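Usen 3-Drawer Parts Cabinet, one year in

I bought the Usen cabinet last November to replace a stack of cookie tins. I repair sewing machines out of my garage, mostly older home models, and the tins had reached the point where I was ordering screws I already owned. The cabinet cost 99 dollars with shipping. I have now used it for a full year and can say what holds up and what doesn't.

It comes flat. Assembly took me most of an evening, and the instructions are drawings only. Step 7 shows the drawer rails upside down. If you follow it, the drawers go in but won't close the last half inch, and you have to back out every screw on that side. I wrote to Usen about it and got a reply from Ertuğrul Tatlı in their parts office, who sent a corrected sheet the same day. The corrected sheet should be in the box. A friend who bought hers in the summer got the old one.

The body is steel and the drawer fronts are plastic. The steel is decent. One corner had a burr that I took off with a file. The plastic fronts feel cheap, but none have cracked, and I am not gentle with them. The label slots are too shallow for regular index cards, so I trim mine down with scissors.

The drawers slide well when they are lightly loaded. Usen says each one is good for a lot more weight than I would trust it with. My bottom drawer holds motors and foot pedals, and by spring it had started to drag on the left. I moved the motors to a shelf and it went back to normal.

The dividers are the weak point. They snap into notches, and the notches are too far apart for small parts. Bobbin case springs slide right under. I ended up buying a set of Uysal cups, which fit two deep in the top drawer and stay put. If Usen sold the cabinet with cups like that in place of the dividers, I would pay more for it.

I looked at two others before buying. The Stestota is nicer in every way, with metal fronts and a lock, and costs 500 dollars. For a shop with customers walking through it might make sense. The Nultska is cheaper than the Usen but the drawers have no stop, so they come all the way out if you pull fast. I had one of those years ago and spent a whole afternoon on the floor with a magnet.
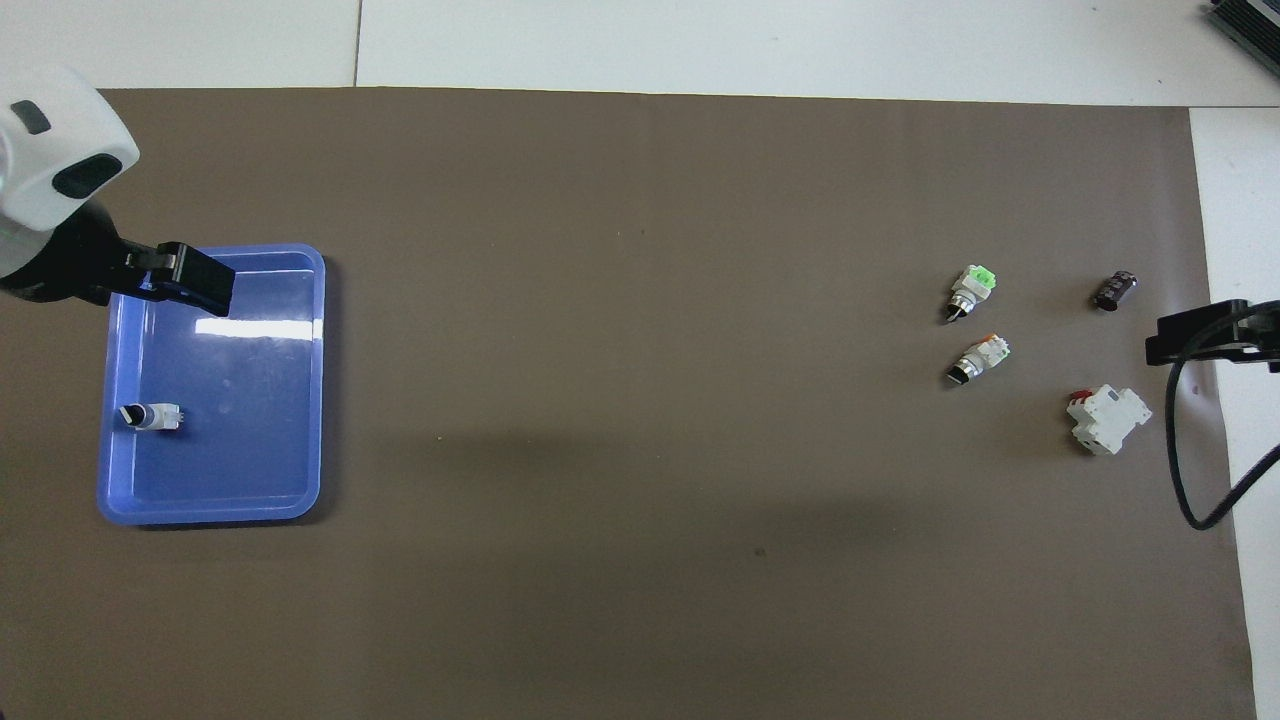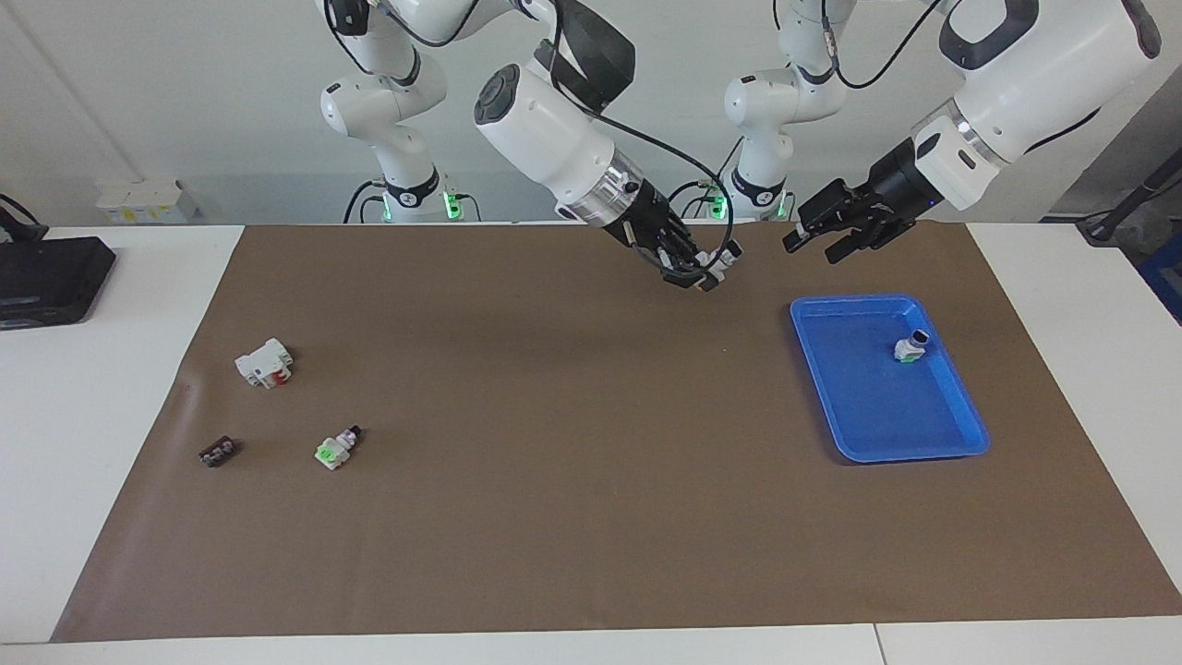 Capacity is hard to judge from the listing, which says the cabinet holds "up to 1,000 small items" without saying what the items are. In my case the top drawer takes all my needles, screws and feed dog parts, the middle one takes belts and bobbins, and the bottom one takes whatever is left. What it doesn't give you is any place to work. The top is ridged and things roll on it. You will still want a mat on the table, and a tray with a raised rim like the blue one on the brown mat in the first photo, so that what comes out of a machine stays together until it goes back in. I keep a tray like that next to the cabinet and empty it into the drawers when a job is finished.

The feet leave marks on vinyl flooring. Put felt under them before you load it, as it is a pain to tip once it is full.

I would buy it again at 99 dollars. I would not at the regular price, whatever that is this month. Four stars, with one off for the dividers.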